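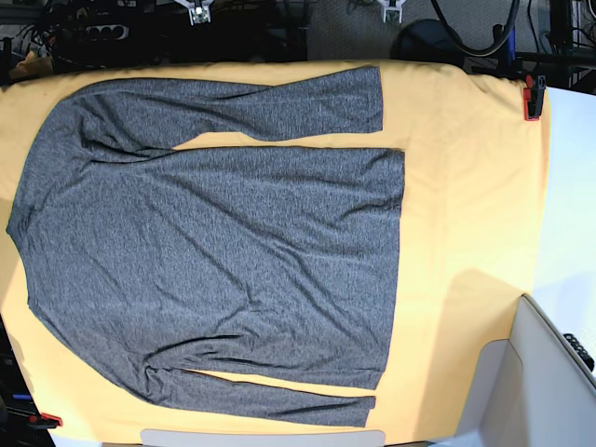
Jirnidbridge Knitters' Guild – Minutes, May 2023

Search minutes and patterns Go

Present: 36 members. Usha Mathew in the chair, Bhavana Shenoy taking notes. Last month's minutes were approved with no changes.

1. Blanket squares. 46 squares handed in so far. Squares should measure 8 inches. Undersized ones go back to the knitter for a border.
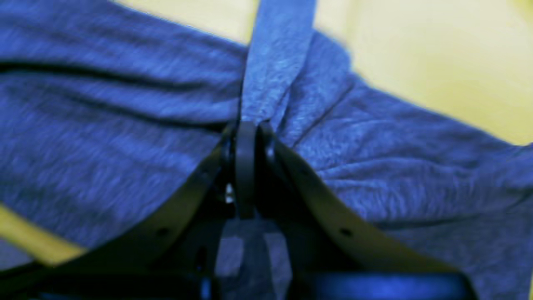

Heathered blue fabric, gathered

2. Yarn order. Members chose Wekby worsted over Luluren. Usha will place the order – money is due at the July meeting.

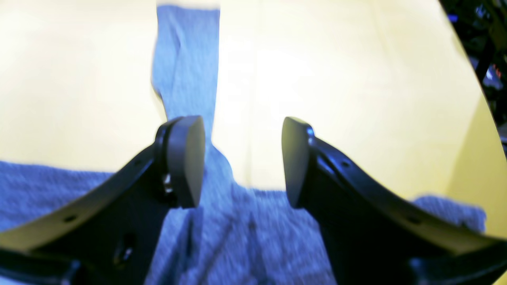
Blue cloth on pale yellow

3. Sock class. To be held in the back room at Katsaros, limit 30. Bring your own needles. Sign-up sheet is with Bhavana.
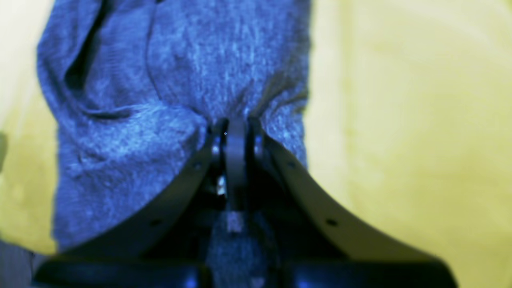 Bhavana Shenoy asked that the class start with the heel flap, as last year it ran out of time before the heel was turned. Agreed.

4. Library. Two lace books are still out. Please return them.

Filed under: Guild Business, Minutes

Contact the Guild | © Jirnidbridge Knitters' Guild | Back to top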